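Section 7: Practice Grabs on Soft Stuff

Last updated: May

Your Ernside hand gripper is together and the jaws swing freely, so it's time for the fun part: cloth! Fleece is a great first fabric, thick enough to feel through the pads and very forgiving. Use a bed, and spread out a zip-up jacket, front side up.

1. Start the recorder and wait for 2 beeps.
2. Open the jaws all the way before you reach in.
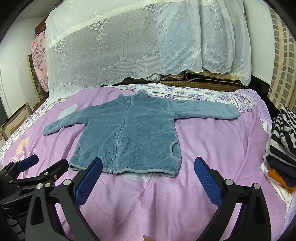 3. Bring both pads down on either side of a crease and squeeze slowly. A slow squeeze gives the Salian software much cleaner data, and you'll love how smooth the playback looks.
4. Lift, fold, let go, back away. Do 20 grabs, then take a break (your wrist will thank you).

CAUTION: Keep fingertips clear of the linkages when the jaws close. They pinch!

NOTE: Jayanthi Lobo, who drew the linkage, likes to practice on a bare patch of sheet first. It's a super quick way to learn how low you can go.

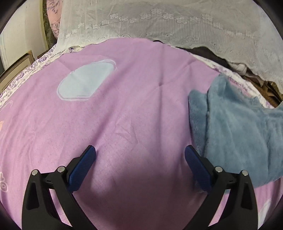 Jaws open over the sheet, with folded blue fleece to the right.

5. Stop the recorder and name the session before you start another one.

If a pad starts to slip, see Section 2 for swapping it.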